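Week 4: House Museums and the Visitor Who Has Already Seen One

Welcome back, everyone. I know the reading was long this week, and I know a good many of you did it on the bus, so I'll go over the main points slowly and you can fill in your own copies as we go. We're moving on from the big national collections to something smaller and, to my mind, a good deal more fun: the house museum. By that I mean any home kept open to the public because of who lived in it, how it was built, or what it tells us about the way ordinary people got through a day.

Students often tell me that once you've been in one old house you've been in them all. I used to feel that way myself! A rope across the door, a made-up bed, a washbowl, a card telling you not to touch. The trouble there is with the telling, and telling is what this course is about.

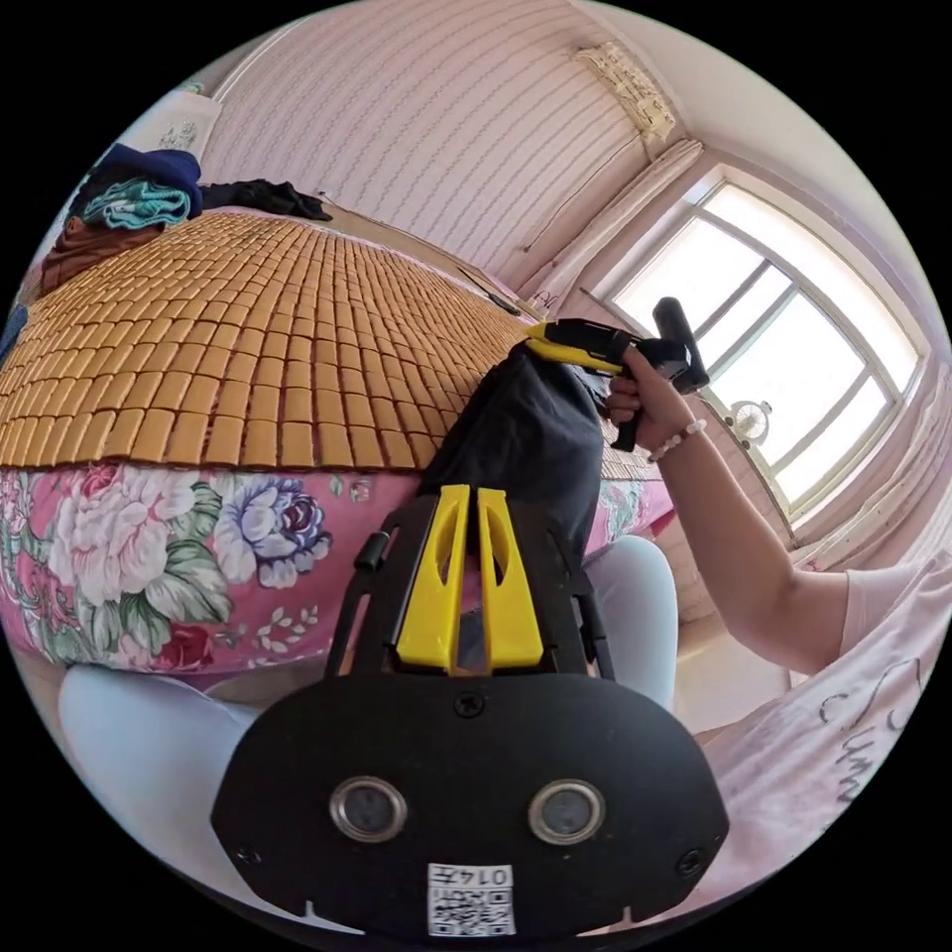
1. Why people come

Our reading sorts visitors to house museums into a few loose groups, and I'd like you to know them well enough to use them in your papers. There are the pilgrims, who already care about the person who lived there. There are the neighbors, who have walked past the gate for years and finally come in when a cousin is visiting. And there are the people who simply had an hour to fill before lunch – please don't look down on them, they buy most of the postcards.

Take the Rätsep House as our main case. It stands on a back street in Dreltbridge, a ten-minute walk uphill from the bus station, and was the home of a family of clockmakers. For a long time it was sold to travelers as a clock museum, and people came out disappointed, as only a small part of the collection is clocks. When the brochure was rewritten around the family and the street, complaints dropped off, though nothing inside the building had changed. Keep that in mind when we get to the unit on brochures in May.

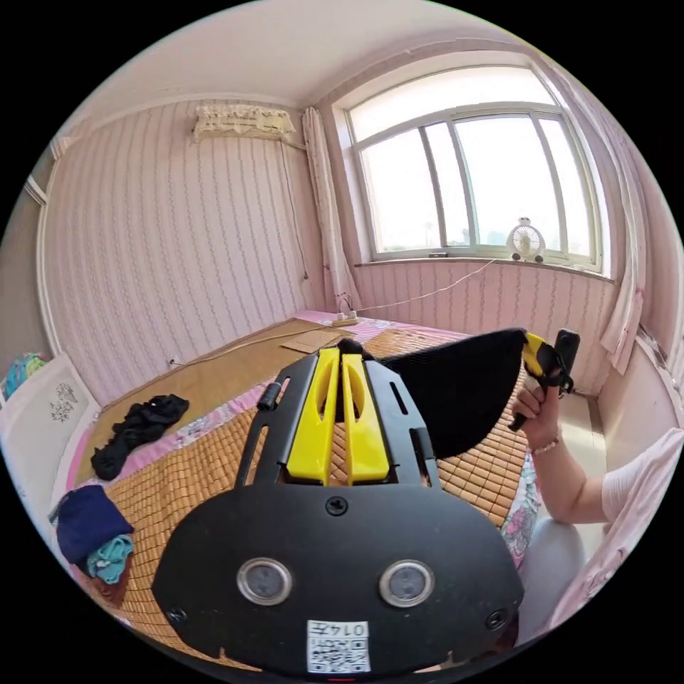

Department of Tourism and Heritage Studies – Course Handouts

2. How many is too many

A big museum can take in a coach party without blinking. A house can't. The stairs at Rätsep are narrow and turn twice, and the upper landing has to be crossed by people going up and people coming down. The house lets in 20 visitors at a time and no more than 200 in a day, and it closes the attic when it rains hard (the floor up there gets slick from wet shoes).

The term to learn is carrying capacity, and you'll see it used in two senses. Physical capacity is what the floors, stairs and doorways can stand. Social capacity is the point at which visitors stop enjoying themselves, and it nearly always arrives first. You can fit a surprising number of people in a parlor before the boards complain, but long before that somebody at the back has given up trying to hear the guide and is reading messages.

Timed tickets are the usual answer.
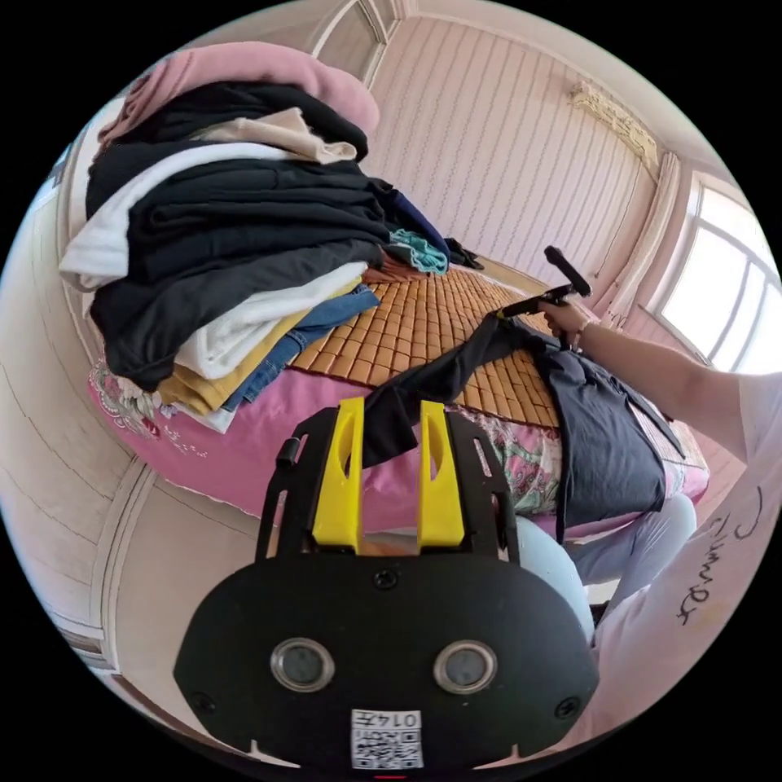
They do come at a cost, though, and I'd like you to think about who pays it. A family with small children finds it hard to turn up at 2 on the dot. A walker who comes over the ridge on a whim may be turned away at the door. Some houses keep a handful of places back for people like that, and I think it's a kindness that more of them could afford.

3. Guide, card or nothing at all

Now we come to the part you'll be writing on. The Pastetero farmhouse uses live guides only, and the tour lasts as long as the guide feels like talking. The mill cottage at Brurkodier has printed cards in each room and one member of staff at the front desk. Both are well liked and both have their grumblers.

What I want you to notice is how the method changes the pace. With a guide, people bunch up and move together, and they remember stories. With cards they spread out, and they remember objects – the bread oven, the child's shoes, the odd little window over the sink. When we talked this over in last term's seminar, one student felt I was being too easy on the guides.
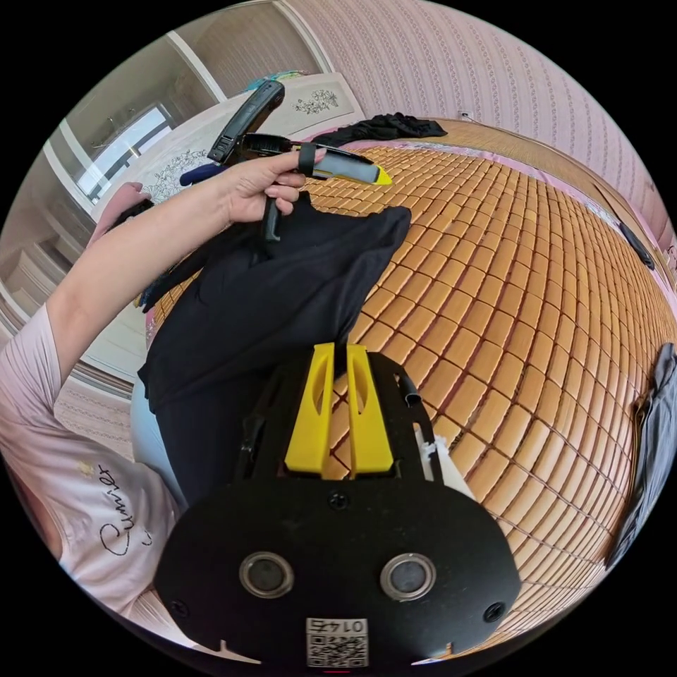
She pointed out that a guide can also get things wrong with great charm, and that a story told well on every tour for years becomes very hard to take back. A card can be reprinted in an afternoon. I've thought about that a good deal since, and I'd be glad to see some of you take it up.

For next time

Read the chapter on ticketing and the short piece on volunteer training. Then write 2 pages comparing the visit at Pastetero with the visit at Brurkodier, using the floor plans in the course packet. Please say which visitor group you have in mind, and stick with that group all the way through. Papers go in the tray outside my office by 4, and if the tray is full just slide yours under the door.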